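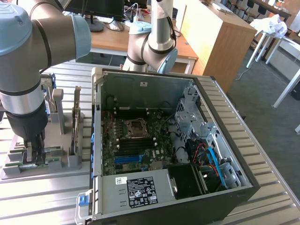
*Last updated: April, 4:10 p.m.*

## Brindport church finishes Psalms reading

Members of the Ledudwood Road congregation in Brindport finished reading the book of Psalms aloud this month, taking three evenings to get through all 150. Attendance reached 300 on the last night, when visitors came over from the Honorato church.

A collection for the roof fund brought in $2,495. The congregation's next study, on the letter to the Philippians, starts in May in the main hall. Study booklets are at the front door, and 600 have been printed.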